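How Wood Gets Its Grain

Look closely at a plank, a door or a wooden spoon and you will find lines running along it. These lines are called the grain. They were made while the tree was alive, and they record how it grew.

What wood is made of

Wood is built from very small tubes. Most of them point up and down the trunk. While the tree is living, the outer tubes carry water from the roots to the leaves. The walls of the tubes are made of a tough material called cellulose, held together by a natural glue called lignin. Cellulose resists pulling. Lignin resists squashing. A trunk needs both, as the wind bends it one way and its own weight presses down.

Just under the bark is a thin layer called the cambium. It is only a few cells thick. The cambium makes new wood on its inner side and new bark on its outer side, so a tree gets fatter from the outside. A nail knocked into a trunk at the height of your shoulder will stay at that height. The tree grows taller only at its tips.

Rings

In places with a warm season and a cold season, the cambium does not work at the same speed all year. In Britain it starts in about April. The first wood of the year has wide tubes with thin walls and looks pale. This is called earlywood. Later in the summer the tubes are narrower and the walls are thicker, so the wood looks darker. This is latewood. In winter growth stops.

One pale band and one dark band together make one ring, and one ring is normally one year. Gervásio Prado, who looks after the wood collection at the Kirnorell museum, keeps a slice of oak with 143 rings. The narrowest are from dry years. The oldest slice in the collection has nearly 400.

Trees in hot, wet forests may grow all year. Their rings can be faint or missing.

From rings to lines

A ring is a circle only if you cut straight across the trunk. A plank is cut along the trunk, so the saw passes through the rings in a different direction.

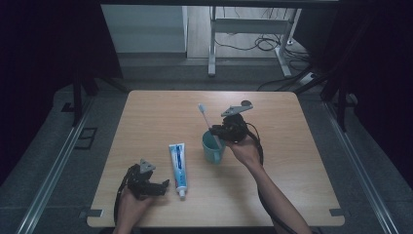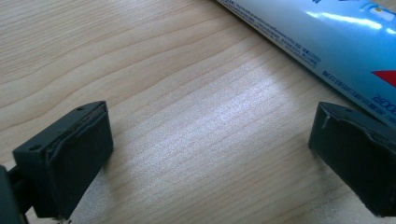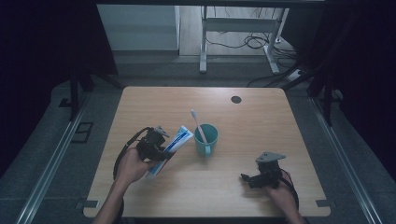
Pale wood with a fine grain.

If the saw cuts from the bark towards the centre, it meets the rings nearly at a right angle. The lines on the plank are then straight and close together. This is called quarter-sawn wood.

If the saw cuts to one side of the centre, it slices the rings at a shallow angle. The lines then spread out into curves, arches and long pointed shapes. This is called plain-sawn wood. One plank can show both patterns - arches in the middle and straight lines near the sides.

Knots

A knot is the bottom of a branch. As the trunk gets fatter it grows around the branch and closes it in. The tubes in the branch point outwards, so on a plank they appear as a round or oval patch. The grain of the trunk bends around the knot in the way water in a stream bends around a stone. Knots are hard, and they can blunt a saw.

Why grain matters

Wood splits easily along the grain because the split runs between the tubes. It is much harder to break across the grain, where the tubes themselves must be torn. Jeferson Brandão makes chairs at the Tavares workshop and sets out every leg with the grain running from top to bottom. A leg with the grain running sideways could snap when somebody sat down.

Wood also takes in water from damp air and swells. It swells a lot across the grain and hardly at all along it. A wooden door may stick in a wet winter and open freely in summer.

Try it yourself

You will need a sheet of paper, a wax crayon and a piece of rough, unpainted wood. Lay the paper on the wood. Rub the side of the crayon over it gently. The raised lines will show up darker. Do the same on the cut end of the wood and compare the two rubbings. Try to work out which part of the trunk the piece came from.

Words to know

Cambium - the thin growing layer under the bark.
Earlywood - pale wood made at the start of the growing season.
Latewood - darker wood made later on.
Lignin - the natural glue in wood.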